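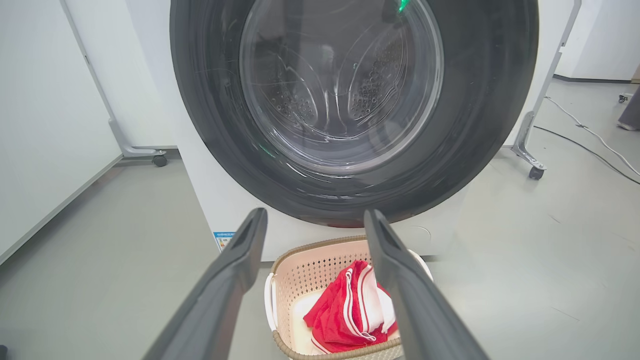
A front-loading washing machine. Household water bills in Pranholm will go up starting in February.

PRANHOLM – Water customers in Pranholm will pay 6 percent more for the water they use starting with the February bill, and the town will begin replacing the old main under Matubbar Road once the ground thaws.

The town council approved both measures Tuesday-night style, in a single vote and with little debate, after two public hearings in the fall. The increase applies to the usage part of the bill. The fixed monthly charge, which every household pays no matter how much water it uses, stays at $32.

The new rate covers 1,320 residential accounts inside the town limits and along the south end of Matubbar Road. Homes on private wells are not affected. Sewer rates are set separately and will not change this year.

Su-chen Pan, the town's utilities manager, told the council that the usage rate had been left alone for too long while the price of pipe, valves and treatment supplies kept climbing. The water fund has covered the gap out of its reserve, she said, and the reserve is now below the level the town's own policy calls for.

"We could put it off again, but then we would be back here asking for a bigger number," Pan said. "The main on Matubbar Road is not going to wait for us."

That main has broken repeatedly, most often in cold weather. The worst of the recent breaks left the blocks between the feed store and the elementary school without water from before dawn until late afternoon. The school sent students home at midmorning. Residents were told to boil their water for two days afterward, and the town handed out bottled water from the fire station.

Crews patched the pipe with a repair clamp and found heavy corrosion on both sides of the break. Pan said the section they dug up looked the same as pieces removed farther north, which led her office to recommend replacing the whole stretch instead of the worst blocks only.

The work will be done by Drenisell, a contractor that rebuilt the pump house on the east side of town. Drenisell's bid was the lowest of those received. The company is expected to start at the north end, near the cemetery, and move south.

Construction is planned to take 16 weeks. One lane of Matubbar Road will be closed during working hours, with flaggers directing traffic in both directions. The road will be fully open at night except where crews are crossing the intersection at the school, and that part of the job has been scheduled for summer vacation. School bus routes will stay the same through the end of the school year.

Water will have to be shut off for short periods as each block is connected to the new line. Customers will get a notice on the door the day before. The notice will give a start time and an expected end time, along with a phone number that is answered while the crew is on site. Pan said most shutoffs should last less than half a day.

People who live on the affected blocks are asked to run a cold tap for several minutes after service comes back, starting with the tap closest to where the water line enters the house. An outdoor spigot or a bathtub works well. Water may look cloudy or slightly brown at first. Residents should hold off on laundry, especially white clothes, until it runs clear, and should clean out faucet screens if the flow seems weak.

New meters are part of the project too. Every home connected to the new main will get a Plekex meter that can be read from the street. The meters now in use on Matubbar Road have to be read by hand, and several sit in pits that fill with water in spring. When a meter cannot be reached, the town sends an estimated bill and corrects it later, a practice that drew complaints at both hearings.

One man who lives near the south end told the council he had received estimated bills for most of the past winter and then a correction that was larger than his car payment. A woman from the next block said the same thing had happened to her mother. Pan said the town would let customers in that position spread the amount over several bills, and that they only need to call and ask.

There is no separate charge for the new meter. Installation takes less than an hour in most cases. If the meter is inside the house, an adult has to be home, and the town will call ahead to set a time. Evening appointments will be available.

Several speakers at the second hearing asked why the town did not borrow the full cost and leave rates alone. Finance staff said the town does plan to borrow for the pipe itself, but that loan payments have to come from somewhere, and state rules do not allow the water fund to lean on property taxes for routine costs. The higher rate will go toward the payments first. Anything left over will go back into the reserve.

Others asked about relief for people on fixed incomes. The town's existing discount will continue. It takes a set amount off the bill each month for households that qualify for heating assistance. Applications are kept at the front counter in the town hall and can be mailed on request. Customers who already get the discount do not have to apply again, but should let the office know if they have moved.

Council members also talked about a rebate for efficient washing machines and toilets, an idea raised in a letter from a resident. They took no action. Pan said she was open to it but would want to see the cost after the main is finished. In the meantime the utilities office gives out free dye tablets for checking toilets. A tablet is dropped in the tank and left there without flushing. If color shows up in the bowl, the flapper is leaking and should be replaced. A leaking toilet is the most common reason for a high bill in town, according to the office, followed by outdoor faucets left dripping after the garden season.

Restaurants, the laundromat on Depot Street and other commercial customers are billed on a different schedule and will see their own change later in the year. The council is due to take that up in the spring, after a review of how much water the largest users draw. Owners who want to comment can do so in writing before then.

The town also plans to repave Matubbar Road from curb to curb after the pipe is in. That will not happen right away. The trench has to settle through a winter first, so drivers should expect a patched surface until the following summer. Sidewalk panels that are removed for the work will be replaced as each block is completed, and the town will reseed any lawn that is disturbed. Residents with fences, sprinkler lines or invisible dog fences close to the road are asked to mark them or tell the office where they are.

Two large maples near the school stand close to the route. The plans show the new pipe shifted to the far side of the road at that point to keep clear of the roots. Both trees are expected to stay.

A map of the work and the order of blocks is posted in the hallway outside the utilities office and at the library. Drenisell will hold an open house at the fire station before the first digging starts, with the site foreman present to answer questions about driveways, parking and deliveries. The time will be printed on the January bill.

Questions about bills or the discount can be taken to the utilities office on the ground floor of the town hall. The office opens at 8 a.m. and closes for lunch at noon.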